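Does a better table make a tidier room? A report on the Cukden table

Project group: Brayden Simard, Decha Rungrueang, Brock Cloutier, Tyson Desjardins
Supervisor: Gordon Kennedy
Handed in July 14, 2021

1. Background

In March the upper-floor workroom was given a new shared table, the Cukden, bought from Poirier for 1,150 pounds. It has a wooden top with rounded corners and a near edge that curves in towards whoever is standing at it. The order form gave the reason for buying it as "to reduce clutter". We wanted to know whether it had, and we did not expect it to.

Our doubt was a simple one. Clutter comes from people putting things down and leaving them. We could not see why the shape of a table edge would stop anybody doing that. The Poirier leaflet says the curve "brings every part of the surface within easy reach, so nothing gets left behind". It gives no test results, and when Decha wrote to ask for some he was sent the same leaflet again.

2. What we counted as clutter

This took longer to agree than anything else in the project. Brock wanted to count everything on the table that was not being used at that moment. Tyson pointed out that a cup is not clutter because its owner has stopped drinking for a minute. In the end we used three groups.

Left items: personal belongings with nobody using them at the time of the check.
House items: things meant to stay in the room, such as cleaning supplies.
Stored items: anything put against the wall or behind the table because there was nowhere else for it.

The third group was added after the first week. We had been recording a clear table while walking past boxes to get to it.
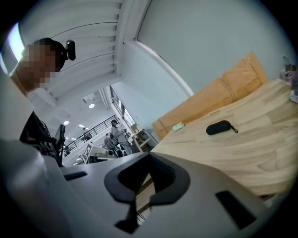
Figure 1. Table and wall side of the workroom. Glasses case on the tabletop, cardboard box behind.

Figure 1 has most of our difficulties in it. The glasses case is a personal belonging, but a photograph cannot say whether it had been left there or was going to be picked up again. It is black, with a zip and a little strap loop, and on our sheets a case like this one would be a left item only if the checker asked and got no answer. The small pale green thing further back gave us trouble too. Two of us wrote it down as a house item and one left it off. The tan box leaning along the wall is not on the table at all, and under the rules we started with it would have scored nothing. It is still the largest loose object on that side of the picture.

3. Method

We checked the room on a rota and made more than 90 checks in all. Each check took as long as it took to walk round the table and fill in a sheet. The checker wrote down every item, its group, and which part of the table it was on: near edge, middle, or far edge. Sheets were typed up by Brayden.

For comparison we used the old table, a straight-edged one by Fornitz, which had been moved to the room next door. This is a weak comparison and we knew it when we chose it. The two rooms are used by different people at different times. The fair test would have been to swap the tables halfway through, and we asked to do so. The answer was that the Cukden would not fit through the connecting door without being taken apart.

4. Results

We recorded 644 items across both rooms. The Cukden table had fewer left items per check than the Fornitz. Taken alone that would support the leaflet, and Brock argued for writing it up in that way. The rest of us had three objections.

First, the workroom had more stored items than the room next door, enough to cancel most of the difference. Things do seem to be kept off the new table, but a good many of them are within arm's length of it.

Second, left items on the Cukden were mostly along the far edge. If the curve really put everything within easy reach, we would expect the back of the table to be no worse than the front. It was a lot worse. Standing in the curve you can work comfortably on what is in front of you and you push the rest away, and then it is at the back and you have stopped seeing it.

Third, people knew about us. By the second week we were being told "it's clear, you can go" before we had got the sheet out.

Figure 2 was taken from above with someone standing at the curve, and it is the nearest we have to the table as the leaflet would like it. The top is almost empty. What there is lies at the back: a soft packet in pale green and white at the far corner, which looks like wipes, and something narrow and black near the back edge that may be a bar or may be a slot in the table. If they are both objects, they are both in the zone where we found most of our left items. We would not lean on one picture for this, but it agrees with the sheets.
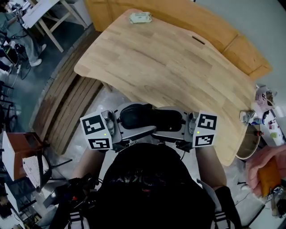
5. What could be wrong with this

The checkers did not agree well enough. When Tyson and Decha did the same check separately, they matched on left items nearly every time and on stored items much less often. A box with someone's name on it was "stored" to one and "left" to the other. We should have settled this before starting and tried the rules out on a few photographs first.

We also had no record from before the table was bought. Several people said the workroom used to be far worse. They may be right. They also said it about the kitchen, where nothing has changed.

We began this project expecting the claim to be false, which is a poor way to start. Gordon Kennedy asked us to have the sheets added up by someone outside the group for that reason. The totals came out the same.

6. Recommendations

Keep the table. It is pleasant to work at and the curve is useful to the person standing in it.

Do not buy a second one to reduce clutter. Our results do not support spending the money on those grounds.

Put up a shelf on the wall behind the table. The Drisis shelf in the catalogue is cheap and deep enough for a packing box, although we have not tested that either, and the measurements should be checked against a real box before ordering.

Give house items a fixed place off the table, so that anyone clearing up knows what to leave alone.

Appendix A holds the blank check sheet. Appendix B holds the typed sheets, with the first week marked separately because it was done under the old rules.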